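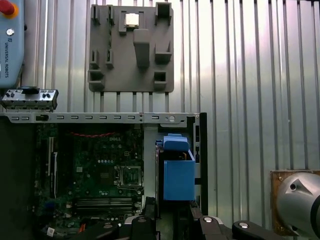
Friday: clamps first, swearing later

Right, the cell! I gave almost the whole morning to the toggle clamps, which hold the old Dell still while the arm gets at the drive. Two had worked loose (my fault, I skipped the January check).

Then I nipped up the screws on the gripper plates and crept in at 5 per cent speed.
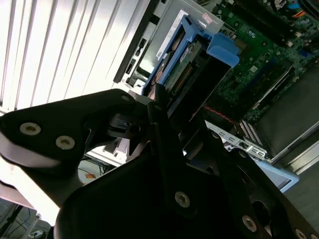
Gripper and blue drive caddy

Mei-kuen reckons I should reteach all nine points, 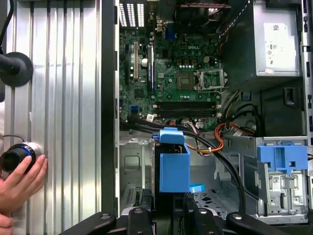

and she's probably right, but I've done six and I want my tea. The rest can wait till Monday!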